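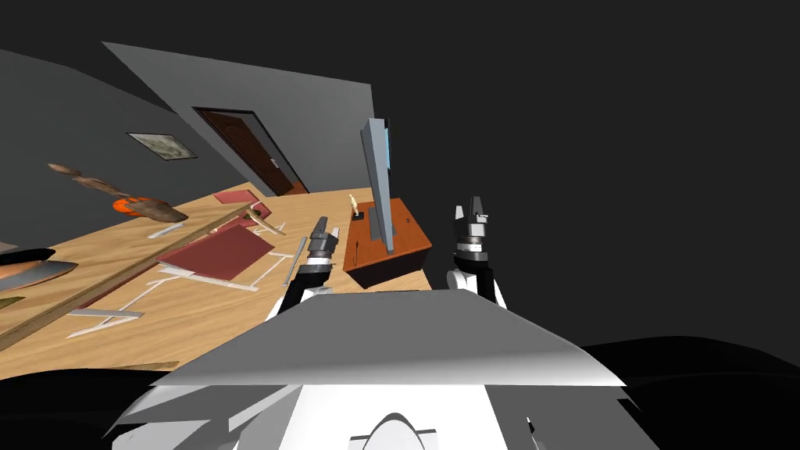 Dark paint will make a small room feel like a cupboard, according to Beverley Haworth, and I'd be repainting the lot by May. She may well be right, she usually is, but I've had my heart set on a dark grey dining room for ages and I'd like a few more opinions before I give in and buy magnolia again.

The room faces north and gets a bit of sun first thing in the morning, then nothing. Light wood floor, which is staying. White skirting boards, which I could paint. I've got up to 200 pounds for paint, brushes and filler, and I've never painted anything darker than a sort of porridge colour. Do I do all the walls, or just one? And is the ceiling supposed to go dark as well? I keep seeing that and it scares me a bit!

Posted by Cudberg
February 1, 2022
123 views

Võ

Do it! I did ours three years ago and I'd never go back. North-facing rooms look grubby in pale colours anyway, so you may as well lean into the gloom and make it cosy.

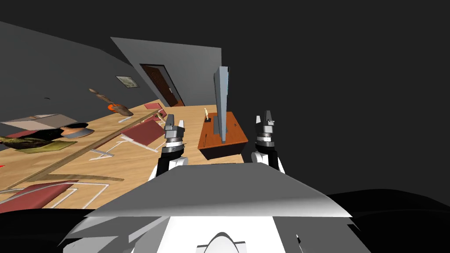 The thing I'd worry about is woodwork, more than the walls. Everybody spends weeks on the wall colour and then leaves bright white skirting all the way round, and it looks like a stripe drawn with a ruler. Mine went the same grey as the wall and I left the doors alone, and I'm so glad I did – a brown door with a dark frame looks lovely against a lighter grey wall, with the really dark grey on the wall next to it. You might find that mix suits you if you can't face four dark walls. It keeps some light in there and you still get your moody corner. Hang one little picture with a thin dark border on the dark side and leave it at that for a while, you can always add more.

As for the ceiling, I chickened out and kept it white. No regrets. Oh, and wash the walls with sugar soap first, even if they look clean (they won't be, not in a room where people eat).

Brestar

just get a decent roller and do two coats. dark colours show every lump so fill and sand properly. dont bother with the ceiling

Stokby

Coming at this from the other side, as I had a charcoal bedroom that I ended up hating and had to cover over. Three coats of primer, never again.

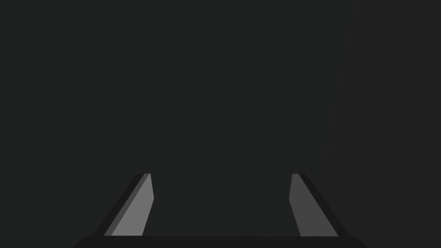

What went wrong for me was the undertone. I picked a grey off a card the size of a stamp, under the shop lights, and at home it came out blue and chilly. Paint a big piece of lining paper and tape it up for a few days, moving it round the room as you go. A plain stretch of nearly black grey like the one here has a slight green in it, and you'd struggle to spot that on a little card. I like that sort of grey much better than the blue ones, especially with a light wood floor. Matt finish too, please. I used silk and saw my own reflection every time the lamp was on.

I'd do one wall first, live with it for a fortnight, then decide on the rest. Buy the tester pots though, they're cheap next to a full tin.

Cudberg

Thanks all, lining paper is on the list. Leaning towards two walls dark and two lighter, and the ceiling is staying white. Haven't told Bev yet.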